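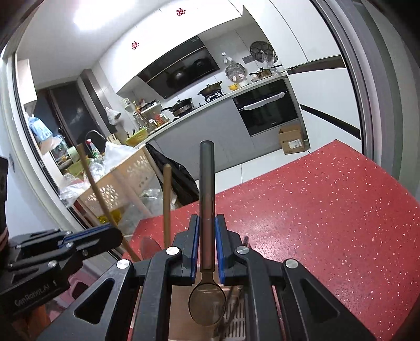
What is Grerna?

Grerna is a small label and concert series for improvised music, run out of two rooms above a shuttered shoe shop in Saltetlow. We record people who would prefer not to be told what they are playing, and we put the results on vinyl, on disc and, when the budget has been unkind, on download only.

The name means nothing. We wanted something that would be easy to find in a record store rack, and then found that most record stores file us under "Misc."

How we started

Four of us had been putting on shows in the back of the Barkaseo, a bar with a decent upright piano and a refrigerator that hums a slightly flat B. Players from out of town would come through for gas money and dinner, play something extraordinary to 28 people (29 with the bartender), and drive off. After a couple of winters of this we bought two microphones so there would be some proof.

The first release was a duo for bass clarinet and trombone. We pressed 100 copies. A fair number of them are still with us, and we'd be glad to introduce you. You can hear the refrigerator all through side two, and one reviewer praised the subtle use of electronics, so we sent him the next record too.

What we do now

The catalog leans toward small groups: solos, duos, trios, the odd quintet when everyone's car is running. Most of it is recorded live in one take. We edit very little, partly on principle and partly on account of who would have to do the editing.

The concert series runs from September to June. Doors open at 7:30, music starts when the drummer has found the rug. There are two sets with a break long enough to argue about the first one. Seats are folding chairs, and the ones in the back row are better than the ones in the front row, which is something our regulars would rather we hadn't put on the website.

We also keep the Antal Tapes, a collection of 403 reels and cassettes left to us when the old Antal rehearsal studio closed. The labeling is uneven. One box says "GOOD ONE" and has no date, players or instruments on it. It is pretty good. We are transferring the reels a few at a time and will put out the ones where we can find everybody who played and get them to agree, two steps that have so far taken longer than the music did.

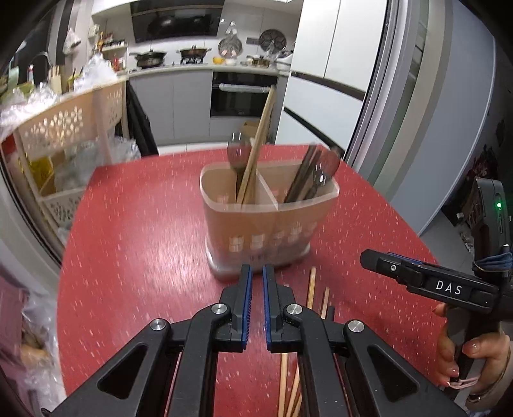
Do you accept demos from musicians you don't know?

We do, and we listen to all of them, though it can take us most of a season to write back. Send one unedited piece of any length along with a few lines about who is on it. Please skip the paragraph about boundaries and how you push them.

How the money works

Musicians get the door, all of it, at every show. Record sales are split evenly once the pressing is paid for, and we send a statement even when the statement is embarrassing. The bar keeps the bar. The label keeps the boxes.

Visiting

The office is up the side stairs, second door, and there's usually someone in after lunch. You can buy records in person, listen before you buy, and trade in old ones if they aren't ours. Parking behind the building belongs to the dentist, who is serious about it.

For bookings, radio copies or anything to do with the Antal Tapes, write to us through the contact page. If you played at the Antal studio and think you might be on "GOOD ONE," please get in touch soon.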